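Stakville Bin Cell: Equipment and Budget Data Card

Version 3, May

Summary

This card goes with the Stakville bin-picking dataset. It covers the equipment side of the project: what was bought, what was reused, what each part of the cell costs to keep running, and what a second cell would need. Grasp labels, file formats and the loader are covered in the main README and are not repeated in this document.

The intended reader is someone drawing up a purchase request for a similar cell. All amounts are in US dollars and exclude tax and freight.

Contents of the package

budget.csv: one row per purchase, with category, supplier, unit price and lead time in days
spares.csv: parts held on the shelf, with reorder level
downtime.csv: start, end and cause of each stoppage
plan_cell2.csv: draft purchase list for the second cell
episodes/: 1000 recorded pick attempts
objects.csv: object list with replacement price and source

Field notes

unit_price is the price on the invoice. Quotes that did not lead to an order are left out.
lead_time runs from the order to arrival at the loading dock. Receiving and inspection are not included.
category takes one of five values: arm, gripper, sensing, fixture, consumable.
reused is set to 1 for anything transferred from an earlier project. Reused items have an empty unit_price. Do not read the empty field as zero when adding up the cost of a new cell.

Scope of the budget

The arm and its controller were transferred at no charge to the project, so the total in budget.csv is well below what a new cell would cost. plan_cell2.csv lists both at quoted price and should be used for planning.

Three items were underestimated in the first version of the plan:

Cabling. The original request had one line for cables. The final list has nine, counting the extension for the handheld controller, strain relief and replacement sleeves. Cable routing on the wrist was redone twice, and each change meant a new order with its own shipping charge.

Gripper service. The Sutcliffe service plan is billed per year and starts on delivery. The gripper was delivered 85 days before the arm was ready to move, and that part of the first year was paid for and not used. For cell 2 the gripper order is tied to the arm acceptance test.

Object replacement. Household items and hand tools are cheap one at a time but wear out at different rates. Soda cans dent and need the most frequent replacement. Trowels have not needed replacing.

Suppliers

Justen supplied the sensing hardware and the mounts. Lead times were close to quote. Minimum order on mounts is four, so there are spares on the shelf.

Clisto supplied the work surface and the bins. Bins come in two depths. The deeper one was chosen so that objects lying against a wall stay in the bin when the fingers push on them. The cost of that choice is shown under Known limits.

Sutcliffe supplied the gripper and the finger sets. Fingers are sold in pairs only. Order one spare pair with the gripper, as a later order carries a handling fee.

Fixtures

No custom bin fixture was bought. Bar clamps hold the bin to the work surface, and the whole fixture line in budget.csv comes to $191. A quoted machined nest would have cost several times as much and would have fit only one bin size.

Clamps need to be checked at the start of each shift. A bin that has moved makes the stored wall positions wrong, and the arm will not report it. Blue tape marks on the surface give a quick visual reference and cost almost nothing. Replace the tape when the edges lift.
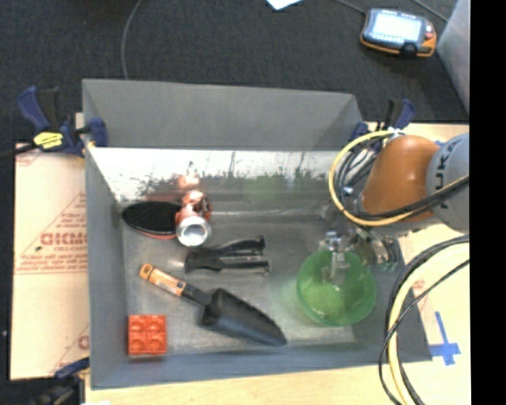
Allow clearance for the clamps when sizing the work surface. Their handles stand outside the bin, and the space they take up was missing from the first layout drawing. The plan for cell 2 adds a margin on all four sides.

The cable loop at the arm also needs room. Leave slack for the full range of wrist rotation, then check the loop against the clamps at the far corners. Two entries in downtime.csv are cable snags, both logged before the sleeves were fitted.

Known limits

Bin walls reflect. Objects near a wall can show up a second time as a mirrored shape, and depth readings in that area are unreliable. A matte liner is priced in plan_cell2.csv. It has not been tested.

The floor of the bin scratches with use. Scratches change how it looks to the camera, so early and late episodes are not fully comparable. Bins are budgeted as consumables for cell 2, with one replacement per 1000 attempts.

Deep bins limit the approach angle. Objects lying flat against a wall often need a second attempt, and cycle time suffers. Anyone planning on throughput should use the times in episodes/ and ignore the arm's rated speed.

downtime.csv does not separate waiting for parts from waiting for staff. Both are logged as "hold".

Order of purchase for cell 2

1. Work surface and bins
2. Arm, controller and base plate
3. Cables, sleeves and strain relief
4. Sensing hardware and mounts
5. Gripper and spare fingers, after the arm is accepted
6. Objects, clamps and tape

Items 1 and 2 can be placed together. Item 3 should not be placed until the arm's position on the surface is fixed, as cable lengths depend on it.

Changes from version 2

Added reused field to budget.csv
Moved bins from fixture to consumable in plan_cell2.csv
Corrected lead time on two Justen rows
Removed duplicate row for finger set

Open items

Quote for matte liner in the deeper bin size
Confirm whether the Sutcliffe plan can cover two grippers under one contract
Power drop for the second cell is not in the budget and needs a separate facilities request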